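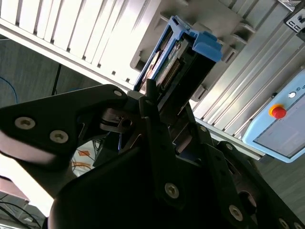
Fig. 3 Gripper at the blue drive caddy, control box with red stop at right

3. Drive swaps with the Vidow arm

Read this before your first shift on the cell. Replaces the old hand-swap sheet, bin that one.

What changes for bench staff
You no longer pull caddies yourself on a normal run. You load the job, watch the first swap, clear faults and sign off. Pay grade stays the same, Wanda Park has the letter if you haven't seen it. Lifting a full chassis is still a two-person job.

Before you start
3.1 Log in at the bench terminal. Own login, not the shift one.
3.2 Check the red stop button on the light blue box is released. Twist to release.
3.3 Look over the floor and tidy any cable you could catch a foot on.
3.4 Seat the chassis against the guides. Push till it stops.

CAUTION: Hands out of the bay once the job is loaded. Sleeves rolled, lanyards off.

Running a swap
3.5 Pick the job from the Zodum list. Scan the chassis tag.
3.6 Press Start on the terminal and stand behind the line.
3.7 Watch the fingers come up to the caddy. They should meet it square. If they're skewed, hit stop.
3.8 Let the arm draw the caddy and park it. Dont help it along.
3.9 Check the slot number on screen against your sheet, then confirm.

NOTE: Connector pins on the caddy board are exposed. No fingers on the gold. Wrist strap on for any hand work.

If it jams
3.10 Hit stop. Wait for the terminal to show HELD.
3.11 Free the latch by hand. Don't lever it, the tabs snap.
3.12 Fault code 938 means grip lost. Re-home and try again, 2 tries max, then call Ebenezer Odoi.
3.13 Write it in the fault log. Yes even the small ones, Mylene Cabrera goes through them at handover and thats how the settings get fixed.

NOTE: Finger screws get checked every 1000 swaps. Terminal will nag you. Maintenance only, leave the hex keys in the drawer.

Sign-off for new operators is with Dede Antwi, mornings before 10.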